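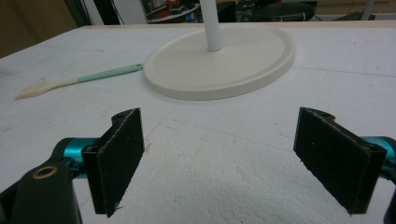 4. Teaching Pravik your gripper's zero

Okay, the software is installed and the camera feed shows up in the Pravik window. Now we get to my favorite part, which is also the part I got wrong for most of November! Pravik works out how far apart the finger pads are from the camera view alone, so it has to learn what open and closed look like on your particular tool.

1. Open the Fukix panel and click New Profile. Give it a name you'll recognize later (mine is called "Citdale bench", very original).

2. Let the fingers open all the way with nothing between them. Hold still and press O. The progress bar counts up to 198 samples, and then you'll hear a beep.

3. Squeeze until the pads touch -- gently, please, no crushing -- and press C. Same bar, same beep.

4. Open and close slowly, 7 times. Watch the width graph while you do it. You want smooth hills with no sudden jumps.

5. Click Fit. If the error reads 2 or lower, hit Save and go have a coffee. If it's higher, go back to step 2.

Note: Worn pads are fine. Scuffs and frayed edges even help a bit, as the tracker likes having some texture to hold on to. What it doesn't like is a pad that has shifted on its mount, so redo the profile any time you take one off.

Note: On a pale tabletop, turn auto exposure off and set the slider to 54. Valentin Coman suggested that number and I've never found a better one for white foam. With auto exposure on, the dark pads turn into two black blobs and the graph goes all wobbly.

Caution: Don't load a profile made on another gripper, even if the two look identical. Pravik will accept it without a peep and every width you record will be off.

If Fit stays grayed out, you probably skipped the C press (I still do this). Press it now with the pads closed and the button should wake up. Then carry on to section 5, where we record a first demo.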